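Home Rooms Rates House Rules FAQ Contact

Aseo House — Questions We Get Asked
5 min read

Typed up by Bushra Janjua, mostly at the front desk, between phone calls. If your question isn't here, call. Email gets read too, just slower.

Where are you exactly?

Uvidville, on the Lashari side of the river. Past the feed store, left at the church, blue mailbox. If you cross the bridge you went too far. GPS puts you in the alley behind us — ignore it, come around the front.

How many rooms?

6. All upstairs except the one at the back, which is step-free and has the wide bathroom door. Ask for that one early, it goes first.

What time is check in?

From 3 in the afternoon. Checkout by 11. Need to drop bags before that? Fine, just ring the bell. Arriving after 9 at night, call ahead and Faisal will leave your key in the lockbox and text you the code. Code changes every day so yesterdays won't work.

Can I pick my room?

Usually. Tell us when you book, not when you get here. The street side rooms get the morning sun and also the delivery trucks. The yard side is quieter, smaller closets. We don't charge different prices for either one.
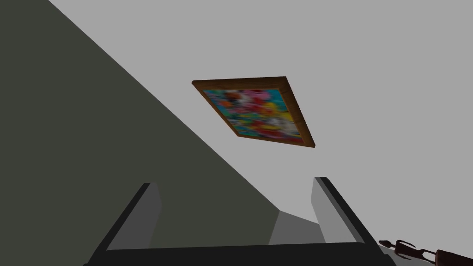
Same goes for beds. Two rooms can be split into twins, the rest can't. Extra cot is free if you ask before you arrive. Only two cots in the house so please do ask.

Is breakfast included?

Yes. 7 to 9:30, downstairs. Eggs, toast, fruit, yogurt, and whatever Kalliopi baked. Leaving before 7? Tell us the night before and there will be a paper bag in the fridge with your name on it. Allergies: tell us at booking. We can do gluten free toast but it's the same kitchen and the same counter, so if it's serious please call and talk it over with her first.

Can I use the kitchen?

Not the main one. There's a kettle, microwave and small fridge on the landing, help yourself. Label your food. Anything without a label goes out on Wednesday.

Wifi?

Free. Password is on the card by your bed. Strong downstairs, ok upstairs, weak in the back room when the door is shut. Video calls are better from the dining room once breakfast is cleared.

Parking?

3 spaces behind the house, first come. After that it's the street, free overnight, but read the signs because they do sweep. Trailers and big vans — call first, the gate is narrow and we've had to fix the post once already.

Do you take pets?

One dog per room, back room or yard side only. $40 per stay, not per night. Not on the beds please. Don't leave them alone in the room, they bark, people complain, I have to come upstairs. No cats, sorry, one of us is allergic.

Kids?

Welcome. Under 6 stay free in your room. We have a crib and one high chair. Stairs are steep, there's a gate at the top but you have to latch it yourself.

What if I need to cancel?

Full refund up to 3 days before. After that we keep the first night. If the road is closed for snow we move your dates at no cost, just let us know the same day. Booked through one of the travel sites? Then it's their rules and you have to cancel with them, we can't do it from our end.

Do you take a deposit?

Not for regular stays. For the whole house it's $500, refunded after checkout once Mudassar has walked through. Normally takes a day or two to show up on your card, some banks are slower.

Can we rent the whole house?

Yes, two night minimum, and not in May — May is graduation at the college and it's families who book a year out. No amplified music after 10. The neighbors are nice and we'd like to keep it that way.

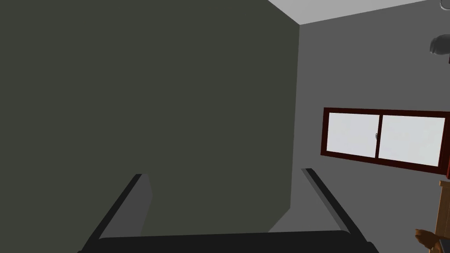
Is there air conditioning?

Window units upstairs, wall unit in the back room. Turn it off when you go out please. Heat is central and we control it from downstairs, so if you're cold say something and we'll bump it up. Extra blankets in the hall closet.

Can I smoke?

Outside, by the yard bench, there's a can for the butts. Not on the porch, the smoke goes right in the upstairs windows. Vaping same rule. Cleaning fee if we find it was inside.

Laundry?

Washer and dryer in the basement, guests can use them 10 to 6. Soap is on the shelf. Dryer takes two rounds for towels, clean the lint out first and it helps alot.

How do I get there without a car?

Bus from Urasow stops at the library, ten minute walk from us, flat the whole way. Last one gets in at 8:40 at night. No taxis in town to speak of. If you have heavy bags Faisal can sometimes come get you, but ask the day before, he has another job.

What is there to do?

River trail starts at the end of our street. Farmers market Saturday mornings in season. The bakery, the used book store, the little museum if it's open — check the door. Areeba Bhutto does walking tours of the old mill district, her number is on the board by the stairs, book direct with her. For dinner it's the diner or the Thai place, both close at 9, earlier when it's slow.

I left something behind, do you have it?

Probably. We keep things for 40 days. Call and describe it. We'll mail it if you cover postage. Phone chargers go in a drawer with all the other phone chargers, so good luck, but come look.

Do you do gift certificates?

Yes, any amount, on paper, pick up or mailed. Good for one year. Can't be used for the whole house rental.

Back to top Book Contact Directions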